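**Prumis to show the Felent Youth Games on free channel and mobile app**

The sports broadcaster Prumis has signed an agreement to show the Felent Youth Games, the yearly school competition held in the town of Zillonach. The Games will start in March. It is the first time that the competition will be shown live from the opening parade until the last medal.

More than 1,000 athletes under the age of 18 are expected in Zillonach. They will compete in 21 sports, among them athletics, swimming, judo, table tennis, handball and wrestling. Prumis will produce 300 hours of live pictures, and all of them can be watched without payment on the Prumis Open channel and in the Prumis app.

"Many of these young people train before school, at six in the morning, and only their parents and their coach know how good they are," said Severyn Kravchuk, head of sports rights at Prumis. "We want that also the grandmother in another town can sit down and watch the semifinal. For us this was the first point in the talks with the organizers, and we did not change our mind on it."

The agreement is for three editions of the Games. The financial terms are not made public by the parties.

**A campaign with the athletes themselves**

Prumis has also released the first promotional film for the Games. It has a length of 55 seconds and was directed by Griet Verstraete, who competed in the 400 meters hurdles when she was at school. There are no actors in it. The film follows four pupils on the way to training: by bus, by bicycle, on foot, and one of them in the back of her uncle's bakery van.

"I asked them to do what they do on a normal morning, and to forget me if it is possible," said Verstraete. "The girl in the van was eating bread during the whole ride. We kept this in the film."

A second film, about the coaches, will follow shortly before the opening. Both films are available with subtitles in five languages.

**Commentary and studio**

The main studio will be placed next to the Jansen Hall, where the handball and judo finals take place. Ertuğrul Bayram will present the evening program each day at 7:30 p.m., with results, interviews and a short report from one of the schools taking part. The daytime program will be presented by Shengli Cheng, who has covered table tennis for Prumis for nine years and will also give commentary on that sport.

For every sport there will be one experienced commentator and one student commentator. The students were chosen from schools in the region after a voice test and a short written task. They will receive two days of training before the Games begin.

"I did my first commentary at a school tournament, and I said the wrong name of the winner two times," said Bayram. "So I will have patience with our students."

**Tickets and school groups**

Entrance to the preliminary rounds is free. Tickets for the finals in swimming, handball and athletics can be ordered from the ticket office of the Games or in the Felent app. School groups can ask for reserved seats, but the request must be sent by a teacher and must give the number of pupils.

"We had full seats last year on the final evening, and some classes had to stand," said Teun Van Beek, director of the Felent Youth Games. "This year we open the upper stand of the Jansen Hall from the first day."

The full timetable of all sports will be published in the Prumis app two weeks before the opening. Journalists who wish to work at the Games can ask for accreditation at the Prumis press office, which is open on working days from 9 a.m. to 5 p.m.

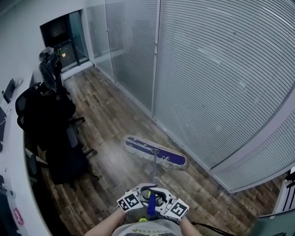
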